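Home-built gripper gets new fingertips
22/05/2022

A quick update on the arm, for those of you who keep asking me at the Orlow workshop! The gripper has new skins on both fingers, and I'm already a lot happier with how it holds on to round things.

If you missed the last item, the old pads were smooth, and anything shaped like a can or a bottle would slowly turn in the grip until it pointed somewhere silly. Narendra Nautiyal suggested trying a textured black covering (he had an offcut lying around from another project, lucky me), so I cut two pieces, glued them, and then did one of them again the next evening after putting it on crooked.

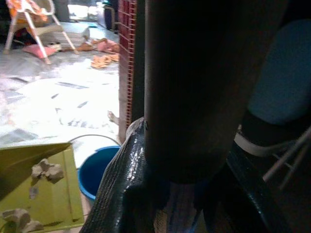
I've been doing all the testing at home, mostly in short goes before dinner. The plan is 200 grabs with each pair of pads, same speed, same closing force, and I write every slip down in a notebook. So far the new pair has done 23, so there's a long way to go. The crease on the left finger bothers me a bit and I may recut that side.

Next up is the wiring, which needs a proper clip near the wrist. I'm hoping to bring the whole thing over to Orlow in July so people can have a turn driving it. If you have any leftover grippy material at home, please save me a piece, even a small one!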